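About Plundance

Plundance supplies tables and work surfaces to schools, libraries and small offices. The company was founded by Jocelyn Navarro and Alasdair Baxter, who remain its directors, and it now employs 6 people at its workshop and showroom in Jillach.

Our principal range is the Nundent table, offered in pale finishes with a clearly marked grain. Customers are invited to view full-sized tops in the showroom before placing an order, as grain differs a good deal from one top to the next and small samples seldom give a fair impression.

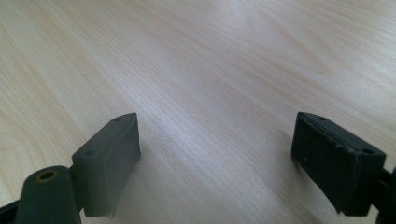 Orders are overseen from first enquiry to delivery by Senga Rennie. Tables are delivered assembled wherever access allows, and packaging is taken away on the same visit. In the year to October we supplied 1,679 tables, the greater part of them to schools.

Plundance also offers a refinishing service for tables already in use. Enquiries about marked or worn surfaces should be addressed to Greer Lamont, who will arrange an inspection. A written quotation follows, valid for 2 months.

The showroom is open to visitors by appointment.

Page last revised 11/26/23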